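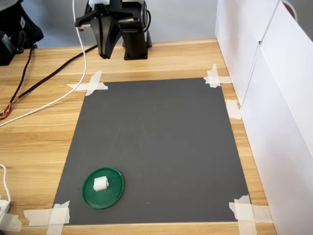

Tevstead, Sep 19, 2020

Cable routing and mat fixing on a shared bench arm: what should a written rule require?
Posted by Marwa Shehata

Our department is preparing a bench rule for small two-finger arms used on ordinary wooden tables. The present draft is silent on two points. First, cables cross the tabletop to the left of the arm, and a short bundle of thin wires is exposed where the black cable ends. Second, the work mat is held with masking tape at the corners and at one point on the right edge. Are these arrangements acceptable in a written procedure, or must they be corrected before the bench is approved for other staff?

Abdelghani Abdel Rahman
The two points should be treated separately. Exposed conductors should be enclosed or capped before power is applied, whatever the voltage. Cables should leave the table by the shortest route away from the arm's reach and be clamped at the edge. Our own rule at Hirkus, section 14, also requires that the full sweep of the arm be walked through at low speed after any cable is moved, and that the person doing so sign the bench sheet.
Tape is acceptable for a mat on a temporary bench. We require that its corners be marked on the table itself, so that a shifted mat is noticed at the start of a shift. Torn ends lift sooner than cut ones and should be replaced when they do.

Said Morsy
Tape is fine. We have used it for years.

Carmela Rinaldi
I agree with the first reply on the wires. I would add that the draft should name the objects permitted on the mat during a run. A lid with one small item on it is a reasonable load for a trial, provided that both are listed. Tools and cups should be kept off the table entirely. The person responsible for the bench should also be named on the sheet, with a deputy.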